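Pestau 331 Travel Tray Set: Review

The Mamo sleeper gives each berth a fold-down shelf with no edge, so small items slide off on curves. The Pestau 331 is meant to fix that. I used it on two overnight runs in April, both in a lower berth.

Grip on the shelf is good. Nothing moved during braking, and a full cup stayed upright through the Gestorum switches. The set weighs almost 100 grams more than the Drelinum model and does not fold, which matters if you board with one bag.

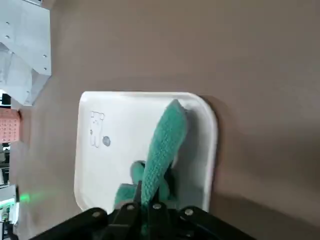

White tray and teal cloth.

Cleaning takes a damp wipe. The carry sleeve is too tight and the zipper snagged by the second trip. Rating: 3.5 out of 5.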